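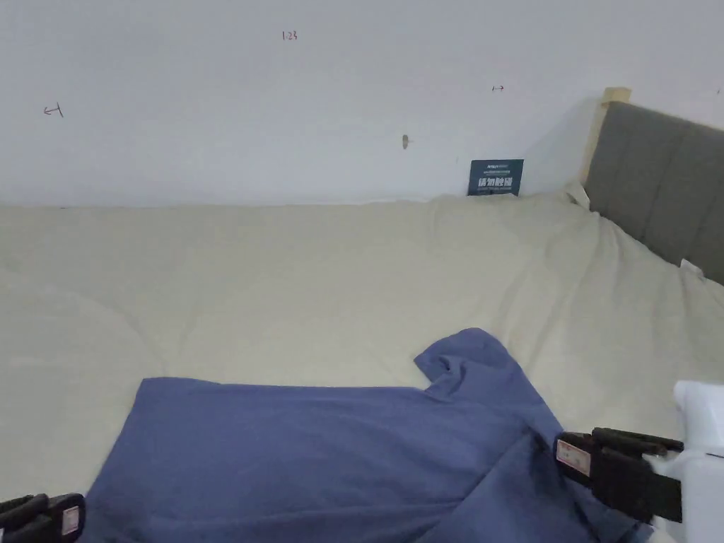

dunmallet wrote:
I'd throw out any shirt demo where you had to regrip more than twice. We kept ours in and the policy learned to fumble.

pellow_k replied:
Disagree. We had 655 folding demos on the Nilach arms, hand-held grippers only, and the regrips were the useful part. Take them out and it stops dead when it misses a hem.

dunmallet wrote:
How many of yours were on a bed, though? A soft surface gives under the jaws. On a table I can teach a sleeve fold in 70 demos.

ostler9 replied:
Bed here, T-shirts only. Tried remote control first with the Cadex leader arms and kept pushing the jaws into the bedding, no feel for it at all. By hand is much quicker.

pellow_k replied:
Same. Remote was fine for trousers.

marrowfat wrote:
Remote has one thing going for it, the arm can reach everything you recorded. I did 400 by hand in April and more than 2 in ten wouldn't replay on the Aranda. Elbow limits.

ostler9 replied:
Were you standing at the side of the bed or the foot?

marrowfat wrote:
Side. Will try the foot tonight and post the replay figures.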